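How to Grow Garlic in a Small Bed

I love growing garlic more than anything else in the yard! You poke a clove in the ground in fall, you mostly ignore it all winter, and by summer it has turned into a whole head. If you've only ever bought it in a mesh bag, please give it a try.

Pick your cloves. Buy seed garlic from a farm or a garden center (grocery store heads are sometimes treated so they won't sprout). I get mine from Nayeli Barrera, who grows a big purple-striped hardneck she calls Alvarado. Break the heads apart the day you plant and keep the papery skins on. The fattest cloves go in the ground. The skinny ones go in soup.

Get the bed ready. Garlic wants sun and soil that drains. I fork in a couple of buckets of compost and rake it flat. My bed held 46 cloves last time, and that was plenty for two of us plus a few heads to give away.

Plant in October. Push each clove down two inches, pointy end up, 5 inches from its neighbor. Water well, then cover the whole thing with a thick blanket of straw or shredded leaves. Green tips may pop up before the cold sets in and that's fine, they can take it!

Feed in spring. Once the leaves start growing again, scratch in some blood meal and keep the weeds out. Garlic hates weeds. Water when the top inch of soil feels dry, and quit watering a couple of weeks before harvest.

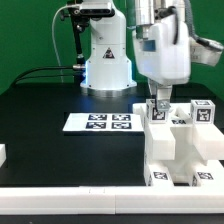
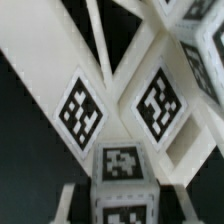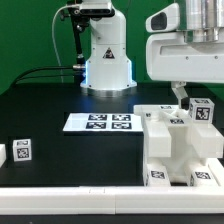 Now, the scapes! Hardneck types send up a curly flower stalk in early summer. Snap it off when it makes one full loop, chop it up, and throw it in eggs. Oh, so good.

Dig when the bottom three or four leaves have gone brown. Loosen the soil with a fork first, because pulling on the stem can snap it. Brush off the dirt, don't wash it, and hang the plants somewhere shady with moving air for three weeks. Then trim the roots and save your biggest heads for planting again.

Garden notes by Bernadette Carroll | Contact | Copyright 2023 | Back to top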